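**Lonaddale Tenants' Association**
Minutes of the regular meeting, July
Community room, ground floor

**Present:** Berenice Tovar (chair), Kastriot Stan, Gumaro Aguirre, Jovita Nava (minutes)
**Apologies:** Ximena Chávez

The chair opened the meeting at 6:30 p.m. The minutes of the June meeting were approved with one correction: the laundry room closes at 10 p.m., as posted on the door.

**1. Floors in shared areas**

Mr. Aguirre reported that the building manager has received a quote of $2000 from Meléndez for cleaning and resealing the ground-level floors. The quote covers the lobby, the mail area and the community room. It does not cover the stair landings, which were last treated two years ago and which several tenants on the third floor have asked to have included.

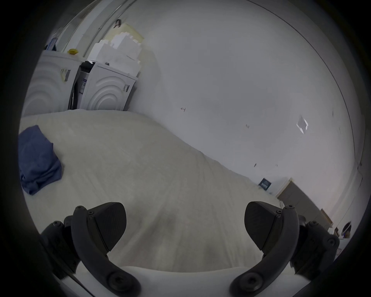 Mr. Stan asked whether the work could be done in two stages so that one entrance stays open at all times. Mr. Aguirre will put the question to Meléndez and will also request a separate price for the landings. The quote was accepted in principle, 3 in favor, with Ms. Nava abstaining until the price for the landings is known.

**2. Bicycle storage**

Ms. Tovar read a letter from the owner's agent, Favudport, regarding bicycles left without tags. Untagged bicycles will be moved to the rear shed after 5 days' written notice. Members objected to the notice period as too short for tenants who travel for work. The chair will write to Favudport asking for 10 days — the period given in the house rules.

**3. Courtyard planting**

Ms. Chávez sent a written report. The herb bed is doing well and the hose has been replaced. She asks for $200 for fall bulbs and mulch. Approved without objection.

**4. Intercom**

Apartments on the north side still cannot release the street door. Clastus has visited twice and has ordered a part. Mr. Stan will ask for a delivery date in writing.

**5. Other business**

Tenants are reminded that flattened boxes go in the blue bin. A request for a second notice board was held over to the next meeting.

The meeting closed at 7:40 p.m. Next meeting: the first Monday in August, same room.

Recorded by J. Nava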